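Fold It Where It Lands: The Case for the Bed as a Laundry Surface
by Morenike Uzor

The standard advice on folding clothes assumes a table. It should be hip height, hard, clear, and plain in color. I have owned such a table. It held mail, a sewing machine and a box of light bulbs, and the clothes were folded on the bed.

My position is that the bed is the correct folding surface for most homes, on the condition that it is treated as a work surface with known defects. The defects can be listed, and most can be corrected at no cost. What can't be corrected is the habit of using the bed as storage, and most arguments against folding on beds are really arguments against that habit.

Area comes first. Folding needs room for the garment at full spread plus room for the finished stack. An adult sweatshirt with its arms out is wider than most kitchen counters are deep. A person folding on a counter makes the sleeve folds in the air, against the chest, and the result varies from one garment to the next. On a mattress both sleeves lie flat before the first fold is made. I consider this the main advantage, and I have not seen a folding method for counters that makes up for it.

The second advantage is friction. A sheet grips. When one edge of a sweatshirt is pulled over the other on a polished table, the bottom layer travels with it. On cotton sheeting the bottom layer stays put. Anyone who has folded fleece on laminate and then on a bed will know the difference without measuring it.

The first defect is color. Light garments on light bedding have poor edge contrast, and a person working quickly grabs a fold when they meant to grab a hem. The thick white piece here is on a pale printed fabric, and its two ends behave differently: one curls into a rounded opening, the other flattens to something squarer. The ends need to be found by hand before any fold is made. I run a thumb along the edge until I reach stitching, and I do not start until I have it.

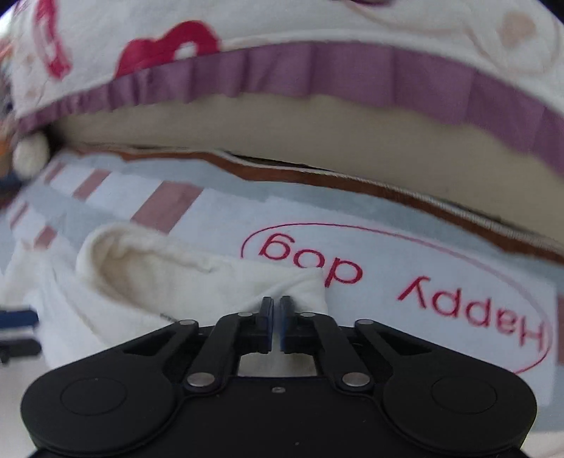 Bedding is part of the equipment

People choose bedding for sleep and looks, and fair enough. It still has to be judged as a surface if it is going to be used as one. I sort it into four grades.

Plain flat sheet, pulled tight. Best. Edges can be seen, the grip is even, and nothing competes with the garment.

Striped sheet. Nearly as good, and for some work better. A stripe is a free straight edge. Set the side seam of a shirt along it and the fold comes out square. Stefaniia Levchenko, who ran the linen room where I had my first job, marked her tables with tape to get the same effect.

All-over print. Usable. Lettering and figures break up the outline of whatever lies on top, and small items such as socks and bibs get missed. Good light helps more than any change of method.

Quilted cover with ruffle. Poor. Quilting has relief, so a garment pressed flat on it is not flat. A ruffle is worse, being a row of gathers that zipper pulls and hooks can find. It also hides small things in its folds.

The remedy for the last grade is to fold the cover back toward the far side of the bed and work on the sheet. It takes a few seconds. I am aware that people who have just made the bed resent doing this. They should fold before making the bed, or accept a slightly worse fold. Either choice is reasonable. Working on top of the quilt and complaining that beds are bad for folding is not.

The argument about softness

Suleiman Obi, with whom I have discussed this for longer than the topic deserves, holds that a mattress is too soft to fold on. His argument is that a crease needs a hard backing. Pressing down on a shirt over foam pushes the shirt into the foam, and the crease is rounded.

He is right about dress shirts. He is also right about table napkins and anything else that will be judged by its edges. Those go on an ironing board, and I have no quarrel with it.

But most of a household's laundry is knitwear, fleece, toweling and underwear. None of it holds a sharp crease, and none of it needs one. Fleece in particular resists creasing on any surface. It is a lofted fabric, so the fold springs back a little whatever is underneath. The thickness of a folded fleece depends on how much air was pressed out and how many layers there are. Backing hardness has very little to do with it. A flat forearm laid across the garment and leaned on does the job on a mattress as well as on a table.

His second argument is posture. A mattress is lower than a counter, and bending over a low surface for a full load is tiring. This one I accept. My own bed is low, and I kneel on a cushion for long loads. Kneeling brings the elbows to the right height. Sitting on the bed beside the clothes is the common solution and a bad one: body weight tilts the surface and everything on it slides toward the sitter.

A method for fleece with a zippered collar

This garment exposes most of the faults in general folding advice, so I use it as my test. The collar is stiff compared with the body, the pull is a hard point in a soft object, and the sleeves are bulky enough to throw the stack out of level.

Close the zipper first. An open collar spreads during folding and sets the shoulder line crooked. Lay the garment face down with the collar pointing away from you. Straighten both sleeves all the way to the cuff. A sleeve left bunched becomes a lump in the middle of the finished piece, and no later step removes it.

Fold one side in to the center of the back, then bring its sleeve straight down so that it lies parallel to the side edge. Repeat for the other side. The sleeves should lie next to each other. If they overlap, the bundle is twice as thick along one line and the stack will lean. Lean on it with a forearm, working from hem to collar so the air has a way out. Then fold the hem up to just below the collar. The collar stays outside the last fold, which keeps the pull from pressing into the fabric and makes the garment easy to identify in a drawer.

The order of those steps matters because fleece comes out of a basket in no useful shape. Typical starting condition: collar and its small pull over at the right, a sleeve bunched at the left, the body in folds between them. The collar is the reference point, and everything else is located from it.

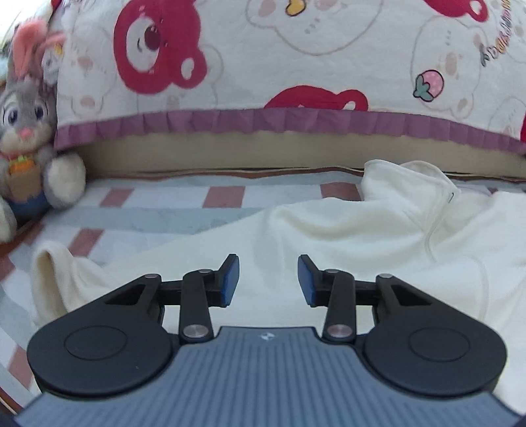
Should a fleece be turned inside out before it is folded?

It should be folded right side out. Inside out is for washing, where it protects the outer face from rubbing. A fleece stored inside out has to be turned before it is worn, and turning it undoes the fold.

The rule about sleep

I said that the real objection to the bed is storage, and it needs a proper answer. Clothes set on a bed in the afternoon are moved to a chair at night, then back to the bed in the morning. Each transfer adds wrinkles. After two or three of them the load is no longer recognizably clean, and part of it gets washed again.

Supporters of the table say this cannot happen to them. In my experience it happens to them more slowly. A table has no deadline. A pile on a table can stay there until November. A pile on a bed has to be dealt with by the time someone wants to lie down, and I count that as a feature of the surface. The bed is the one work area in the home that must be cleared every day.

The rule I follow is that nothing goes onto the bed unless it can be finished before I leave the room. If there is time for half the basket, half the basket comes out. The remainder stays where it is, in the basket, where it does no harm. Tipping the full load out onto the bed to get started is the most common error I see, and it is an error of quantity. The surface is not at fault.

Small beds, children's beds

A child's bed is a more limited surface, and it is also where most printed covers and ruffled trims are found. I would still use it for that child's clothes. The garments are small and the area is sufficient. The drawers they go into are usually within reach, so the stack travels a short distance and arrives intact. Carrying a tall stack down a hallway is where a good deal of folding gets lost.

Shanti Gautam objects that this means working in several rooms in place of one. That is correct, and it adds walking. Against that, sorting by room is done once, at the basket, and each stack is then put away where it was made. With one central surface, sorting is done first and delivery after, and delivery is the step people leave out. I have seen excellent folding sit on a dining table for a week.

On folding boards

I tried one for a season. A folding board produces uniform rectangles from T-shirts and is close to useless for fleece, hooded garments and anything with a stiff collar, because the hinged panels cannot carry the bulk over. It also needs a flat, firm base, so it performs worst on a bed. A household that washes mainly T-shirts may find it worth the closet space. Mine is under the bed, behind the spare pillows, and I have not taken it out since the spring.

A tight sheet, the cover folded back, enough light to find an edge and half a basket at a time will produce drawers that close. I would put the money for a folding table toward a better basket, one with rigid sides and handles that do not cut into the hand.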